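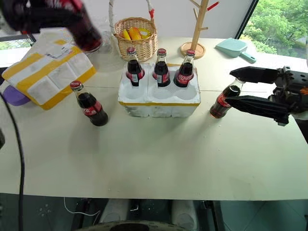
The Crabtree finger service kit covers one pair of two-finger grippers, and it exists because fingers wear out long before anything expensive does. Glass is the usual culprit. A cell that spends its shifts moving cola bottles in and out of a styrofoam holder with six round slots is asking two long, flat fingers to meet a smooth curved surface, over and over, and the pads go shiny. After that the bottles start to slide – slowly at first, then all at once, usually near a visitor.

Each kit has four pads, 20 screws (you need 16, we have met you) and a strip of alignment film. Allow 55 minutes for both arms, or 53 if the hex key is where you left it.

Fitting: power down, open the fingers fully by hand, take off the old pads and clean the seats. Fit the new ones from the tip backwards. Re-zero the grip before the first lift, and use an empty bottle for it.

Do not glue the pads. The Dirholm workshop has a drawer full of fingers from people who glued the pads.

Part no. 1176. Fits Wiltelero and Clelach wrists. Page updated 11 March 2022.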